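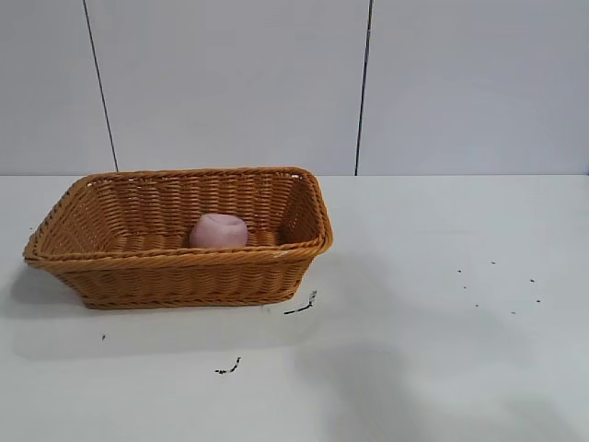 *编织篮，白色桌面。*

## 工单：Trorano 号，生活电瓶充不满

**状态：** 已解决，还有一项等配件
**船：** Trorano（双体帆船，带船长出租）
**停靠：** Stuvatside 码头，外侧浮桥
**报告人：** Iida Lehtinen，船上大副
**处理方：** Koutsoukos 船务，电气组
**发电机小时数：** 报告的时候 3,358

---

### 最初的报告（Iida Lehtinen）

您好。我用中文写，因为你们电气组的师傅用中文更方便。如果有的词我用得不对，请告诉我，我会改正。

问题是这样的：我们在锚地过夜，早上生活电瓶的电压很低，冰箱发出警报，自己停了。晚上睡觉以前我开了发电机，时间和平常一样长，充电机的绿灯是亮的，所以我以为电瓶已经充好。可是早上的情况说明并没有充好。

同样的事情在六月已经出现过一次，当时我们认为是客人晚上忘记关甲板灯。这一次我亲自检查了所有的灯，都是关的。制冰机也是关的。

其他的情况：

- 启动电瓶正常，两台主机都能一次启动。
- 靠码头接岸电的时候，问题不明显，因为我们一般接一整夜。
- 电瓶监视器是 Gonow 牌，去年冬天换的。它显示"充电中"，但是电流的数字我觉得太小。
- 太阳能板我没有动过，白天有输出。
- 发电机每 1,000 小时的大保养是按时做的，记录在船上的蓝色本子里。

下一组客人很快上船，他们要去北边的小岛，连续几个晚上都没有岸电。所以请你们尽量早一点看。

---

### 回复一（Koutsoukos 电气组）

收到。请先做下面几件事，把结果写在这张工单里。

1. 断开岸电，关太阳能控制器，只开发电机。
2. 等充电机进入第一阶段，看 Gonow 监视器的电流。
3. 用万用表量充电机输出端的电压，再量电瓶柱上的电压。两个数都要记。
4. 用手背靠近充电机到电瓶的正极线，看有没有哪一段特别热。不要碰裸露的金属。

先不要换电瓶。

---

### 结果一（Iida Lehtinen）

我按照顺序做了。我把步骤写得详细一点，这样如果我做错了，你们能看出来。

第一步没有问题。太阳能控制器的开关在导航台下面的小门里，我关了以后屏幕变黑。

第二步，监视器显示的电流只有正常时候的一小部分。充电机自己的面板却说它在第二阶段，也就是它认为电瓶差不多满了。这个我觉得很奇怪，因为电瓶刚刚过了一夜，不可能差不多满。

第三步，充电机输出端的电压是高的，符合说明书。电瓶柱上的电压明显比它低。我量了两遍，第二遍换了万用表的表笔，结果一样。

第四步，正极线在保险座附近是热的，其他的地方是凉的。负极线全部是凉的。

做完以后我把发电机关了，因为我不想让那个地方继续发热。

---

### 回复二（Koutsoukos 电气组）

做得很清楚，谢谢。充电机只能看到自己端子上的电压。线路中间有电阻，它就会以为电瓶满了，提前降低电流。热的地方就是应该找的地方。

保险座上应该是 60 A 的保险。请在全部断电以后检查：

- 先断岸电和太阳能，发电机停机，再关电瓶总开关，最后拆下电瓶正极线。
- 打开保险座的盖子，看保险片、两边的螺母和线鼻子。
- 轻轻拉每一个线鼻子，看线芯在里面动不动。

如果看到绿色或者白色的粉末，请不要只擦表面就装回去。

--- 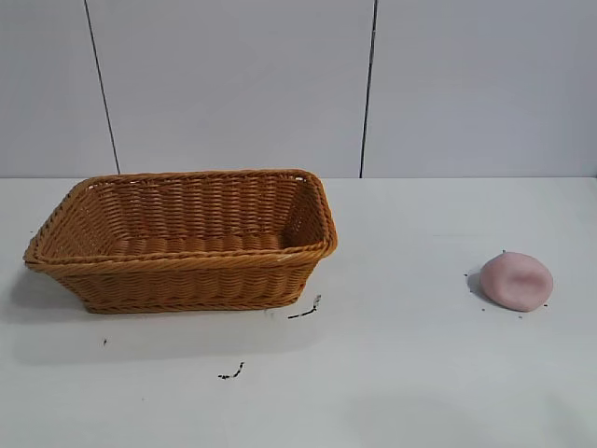
### 结果二（Iida Lehtinen）

全部断电以后，我打开了保险座。保险片是 60 A，没有断，但是靠电瓶那一边的颜色变深了。螺母可以用手指转动，这肯定不对，应该用扳手才能转动。线鼻子下面有绿色的粉末。我轻轻拉线，线芯在线鼻子里面动了一点。

我把热缩管切开了一小段，里面的铜线是黑的。切到我工具刀能到的地方，还是黑的，所以我估计海水的湿气已经沿着线芯走进去了。这个舱在左侧船体，前面有一个舱口盖，密封条比较老。下大浪的时候有水滴下来，以前我们只是用毛巾擦干。

我有一个问题：船上有备用的线鼻子和压线钳，可是钳子是小号的，不适合这么粗的线。我可以先用锤子压，等你们来的时候再换吗？

另外我也检查了 Gonow 监视器的分流器。它在负极那边，螺母是紧的，很干净。

---

### 回复三（Koutsoukos 电气组）

不要用锤子。压得不均匀，会比现在更热。

我们今天下午到 Stuvatside，带液压钳、新线、镀锡线鼻子和新的保险座。在那以前请保持发电机停机，充电机的正极线不要接回去，线头用绝缘胶带包好。冰箱可以用太阳能，如果不够，就请把食物放到岸上码头办公室的冰柜里，我们已经和他们说好了。

---

### 现场记录（Koutsoukos 电气组）

16:00 上船。检查和工单里写的一致。

- 充电机到保险座、保险座到电瓶，正极线全部换新的镀锡铜线。旧线剪开检查，黑色的部分比预计的长，所以没有保留任何一段。
- 保险座换新，位置向上移，离开舱口盖下面滴水的线。
- 新保险 60 A，原来的变色保险不再使用。
- 两端线鼻子用液压钳压接，外面加带胶的热缩管。
- 螺母按规定力矩拧紧，用红笔画了线。以后看红线有没有错开，就知道螺母有没有松。
- 充电机的电压感应线以前没有接，盘在机器后面。现在接到电瓶柱上，带小保险。

测试：只开发电机，充电机进入第一阶段，电流正常。充电机端和电瓶端的电压几乎一样。线和保险座用手背检查，没有热的地方。

没有做完：左侧前舱口盖的密封条，我们车上没有合适的规格，已经订货。

---

### 跟进（Iida Lehtinen）

谢谢两位师傅，特别是把旧线留给我看。我把它放在船长的桌子上，因为他以前说可能只是电瓶老了，想直接买新的电瓶。

我们在锚地过了第一夜，情况如下：

- 晚饭以后开发电机，时间和以前一样。监视器的电流开始很大，后来慢慢下降，这和说明书的曲线相同。
- 冰箱、锚灯和客舱的风扇整夜开着。
- 早上电压正常，冰箱没有警报。
- 保险座我早上和晚上各看一次，红线没有移动。

我还想确认一件小事。以前的值班表里写："绿灯亮，充电完成。"我觉得这句话容易让人误会，所以我把它改成："请看监视器的电流和电压，两个都要记在本子上。"如果这个写法在技术上不准确，请帮我改一下。

舱口盖我暂时用防水布盖着，四个角用绳子固定，客人走路的时候不会绊到。

---

### 回复四（Koutsoukos 电气组）

值班表的写法没有问题。请再加一行：每次发电机充电，开机十分钟以后记一次电流。以后如果这个数变小，翻本子就能看到是从什么时候开始的。

工单先改为"已解决"。密封条到货以后，我们直接打电话给 Iida，船回 Stuvatside 的时候安装。

---

### 备注

- 待办：左侧前舱口盖密封条，1 条，等到货。
- 待办：右侧船体的保险座是同一年的产品，换密封条那天一起打开检查。
- 备件：船上现有 60 A 保险 2 片，放在导航台右边抽屉。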